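Wednesday, evening

Up before six and could not get back to sleep, so I started on the kitchen early. It rained until nine. The gutter over the back door is still dripping on the same flagstone and I still haven't rung anyone to look at it.

The job for today was the dried food cupboard. I have been putting it off since we came back from Parnden, when I opened it to find the rice and saw that the bottom shelf had got gritty. Everything came out on to the floor. There were two bags of red lentils open at the same time, a packet of barley I don't remember buying, and the big sack of beans from Hunosar with the corner torn. The grit turned out to be crumbs of stock cube and a good deal of spilt semolina. I was relieved it wasn't moths. I looked in all the folds of the bags and found no webbing.

I washed the shelves down with hot water and a drop of vinegar and left the doors open. The lining paper was past saving. I thought we had another roll of it under the stairs but we don't, so the shelves are bare for now. I quite like them bare.

After that I weighed what was left of the beans on the Lorix scales, bag and all, and got 3260 grams. I wrote it on a bit of masking tape and stuck it inside the cupboard door so I stop buying more. They are last winter's and will want a long soak. The tall jars won't take them all, and the rest will have to go in the old biscuit tin.

Coffee at half past ten, standing up. A letter had come from the water company about the meter. I read it and put it with the others.

The sorting took most of the rest of the morning. I like to tip beans out on something white and go over them before they go in a jar, and I do it a little at a time. Split ones go in a saucer, and shrivelled ones go with them. I didn't find any stones, though I had one in the spring that nearly cost me a filling. It is slow work and I had the radio on for it, a programme about canals and then a play I lost the thread of. Beans roll further than you'd think. I trod on one in the hall later in my socks.

The part I wanted to get right was the sweeping up. Doing it with the side of the hand leaves the small bits behind and sends the whole beans over the edge. A cloth drags them and they get under it. A hand brush does it best, kept for the table and never used on the floor, with light strokes and the bristles barely touching. If you press, the bristles bend and then flick, and you are on your knees looking under the cooker.
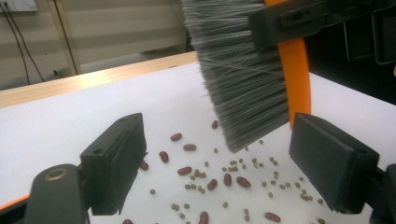
How do you keep a table brush clean enough to use near food?

Wash it in warm water with a little washing-up liquid, working the bristles with your fingers, then rinse it well and hang it up so that the bristles point downwards. It wants a full day before it is used again. Between washes a good knock against the outside wall is enough, and combing it through with an old fork gets out any fluff.

I have written that down in here as I had to look for it last time and couldn't find where I'd put it. The dustpan needs the same treatment and gets forgotten.

Lunch was soup from the freezer, which had no label and proved to be leek. The last of the loaf with it. I ate at the end of the worktop with jars all round me. I ought to have stopped for longer but the light was good by then and I wanted the cupboard shut before it went.

In the afternoon I boiled the jars. Two of the lids have rust inside the rim and I put them out for recycling, then took one back in again for screws. The rubber seals are going hard. The Miyazaki ones have lasted better than the others, though they are fiddly to get off with wet hands. I dried everything in the oven on low and forgot it for a bit while I was on the telephone, but no harm was done.

Everything back in by four. Lentils and barley at the front on the left, rice behind, flour on the bottom shelf where it is coolest, beans on the right. The semolina has gone in a tin by itself with the lid taped. I threw away the ground ginger, which smelt of nothing, and a jar of something brown. The stock cubes are now in a drawer. I expect I shall go to the cupboard for them every time for a month.

I put a panful of beans to soak at teatime in the large blue saucepan, with a plate over the top. They can go on tomorrow with an onion and the bay leaves, and the bacon end if it is still all right. If they stay hard I'll blame their age and cook them another hour. No salt until late on. I have heard people say that makes no difference but I have always done it that way and don't mean to change.

Walked as far as the post box before dark. The pavement by the school was covered in wet leaves. The shop had no lining paper. They had candles, and I bought a packet.

My back aches from the bending and my hands smell of vinegar. The kitchen floor wants doing again after all that, but it can wait until the end of the week. The spice rack is worse than the cupboard was, now that I've seen it with the doors open and the sun on it.

Need: lining paper, jar seals, onions, ginger, a bulb for the landing.

Bed at ten, with the window open a crack. Raining again.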